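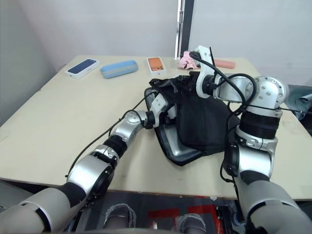

Home | News | Energy | Transport | Archive

Farkex tests heat recovery at Ivside battery plant

By Adaeze Ibrahim
27/07/2021

Print this article | E-mail this article

The drying ovens at the Ivside cell plant vent air at 155 degrees Celsius. Until this month all of it left through the roof. Farkex has now fitted a plate exchanger to one of the coating lines and feeds the recovered heat back to the oven intake.

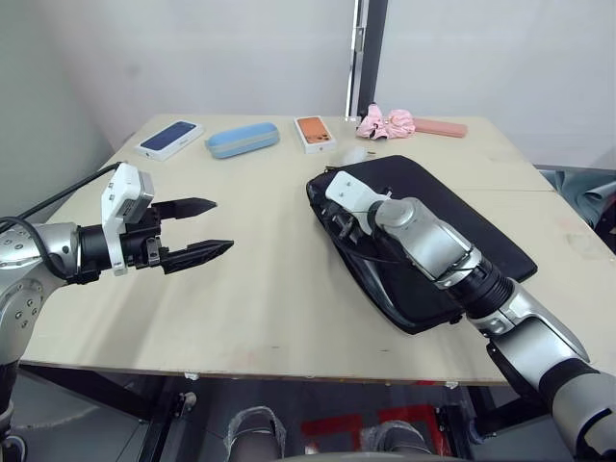
The unit is rated at 200 kilowatts. Wilson Arboleda, the plant's process engineer, puts the cut in gas use on that line at 23 percent - lower than the design figure, as the line still stops often for foil changes.

Solvent is the harder problem. Vapor condenses on the cold side of the plates, and the drain has to be cleared every 60 hours.

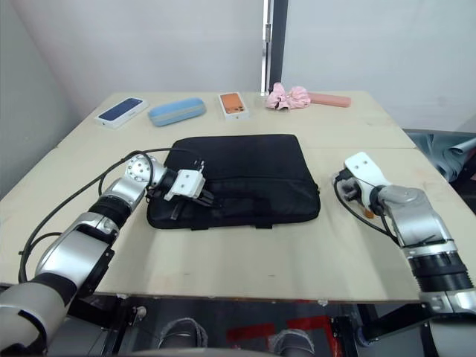
A wider drain is on order from Jindby. The second line will be fitted once it has been tested.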